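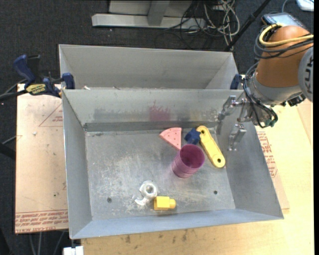 The Long Way Around a Plastic Cup

The first thing Zulmira Correia does when you come through the door in Cillthorpe is offer you tea, and the second is ask you to pick something up. She keeps a tray by the kettle for the purpose. I chose a little yellow block with a peg sticking out of one side, and she watched my hand so closely that I put it straight back down again, feeling I had failed at something.

"You went for the peg," she said, quite pleased. "Almost everybody does."

I had come to spend two days with her while she compared grippers for Iroren, a small company that sells sorting equipment to repair shops and recycling yards. Iroren's customers all have the same complaint, which is that the things they need moved refuse to be the same shape. So Correia had been asked to settle, as fairly as she could, whether a plain pair of jointed metal fingers would do the job or whether the company ought to pay more for the Vidal, a soft-fingered hand that everyone in the office had rather fallen in love with.

Her method is simple to describe and slow to sit through. Each gripper gets 500 attempts at lifting a piece out of a gray metal bin and setting it down in the one behind it. There are 34 shapes in the collection, and only a handful go into the bin at a time, so that the arm has to deal with neighbors but isn't digging through a heap. Wedges, cups, long bars with holes in the ends, an odd hooked thing with a ring for a head that she calls the tadpole. The bins are clamped together, a detail she came to after a morning in May when the front one crept forward bit by bit and ruined a whole set of numbers before lunch.

I'll admit I had expected to be bored, and for the first half hour I was, a little. Then the cup came up. A cup looks like the friendliest object in the world to a robot — it has a rim, it has walls, it practically comes with instructions — but a cup in a corner is another matter, and so is a cup with something leaning on it. The metal fingers took it by the rim and let it go, took it again from the side and sent it rolling, and on the third try carried it across as if there had never been any trouble. I found I was leaning forward in my chair. Correia, who has seen this many hundreds of times, was leaning forward too.

The flat pieces are what she worries over most. A thin wedge lying on bare metal gives the fingers very little to get under, and the soft Vidal hand, for all its charm, tended to pat at it like someone smoothing a bedspread. The metal fingers could slide a wedge up against the sloping wall and pinch it there. On the blocks with uneven sides the Vidal was plainly better, folding itself around corners that the metal pair kept slipping off.

Changing from one gripper to the other takes her 10 minutes if the hoses behave. We used the time to talk about her years at Flistomham, where she tested door hinges, and where she says she learned how to be patient with a machine without becoming fond of it. I'm not sure the second part took. She said "good girl" to the arm at least twice while I was there.

Her report will recommend the metal fingers for most of Iroren's customers and the Vidal for the ones who handle castings and broken housings, with a page on the flat pieces that she was still rewriting when I left. She had the tadpole in her hand while she did it, turning it over by the hook.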